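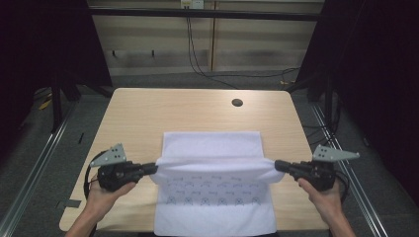

Wimano 수건 접기용 핸드 그리퍼 세트 (좌우 2개 1조)

제품 개요
사람이 양손에 하나씩 쥐고 쓰는 그리퍼입니다. 천을 집고, 들고, 접는 동작을 사람 손으로 먼저 시연해 두고 그 기록을 로봇 학습에 쓰려는 연구실과 세탁 설비 업체를 위한 장비입니다. 가사 로봇 완제품을 찾는 분께는 맞지 않습니다.

구매 전에 읽어 주십시오
"수건 개는 로봇, 이제 되나요?"라는 문의가 가장 많습니다. 저희 대답은 아직 "글쎄요"입니다. 전시장 영상에서는 잘 갭니다. 같은 크기의 수건을 같은 테이블 위에 반듯하게 펴 놓고 시작하니까요. 건조기에서 막 꺼낸 뭉치를 던져 주면 이야기가 달라집니다. 모서리를 찾다가 시간을 다 보내고, 두 장이 겹쳐 있으면 한 장으로 알고 집습니다.

Katayama 세탁 공장의 마쓰다 도모미 씨는 3월에 타사 자동 접기 설비를 시험해 본 뒤 이렇게 적어 보냈습니다. "하루 600장을 개야 하는데 옆에 사람이 붙어서 계속 펴 줘야 했습니다. 그럴 거면 그 사람이 개는 게 빠릅니다." 저희도 반박할 말이 없었습니다. 이 세트로 시연을 모은다고 해서 그 문제가 저절로 풀린다고는 말씀드리지 않겠습니다.

할 수 있는 것
- 수건 양쪽 가장자리를 잡고 들어 올려 접기
- 무늬가 있는 수건과 민무늬 수건 모두 사용 가능
- 손잡이 크기 조절(5단계)

기대하지 마실 것
- 사람 없이 스스로 움직이는 기능
- 양말 짝 맞추기, 셔츠 단추 채우기
- 침대 시트처럼 큰 천의 단독 작업

구성품
그리퍼 좌·우, 연결 케이블 2개, 교체용 손가락 부품, 설명서(한국어, 일본어)

설치 참고
케이블이 천에 걸리면 접는 동작이 흐트러집니다. 팔 바깥쪽으로 빼서 정리해 주십시오. 테이블은 수건을 다 펼쳐도 여유가 있는 크기를 권합니다.

대여 및 문의
처음이시라면 구매보다 대여를 권합니다. 평소 쓰시는 수건을 직접 가져와 시험하실 수 있습니다. 새 수건 말고 여러 번 빤 것으로 가져오십시오.
담당: 고야마 리쿠
최종 수정: 2018년 12월 3일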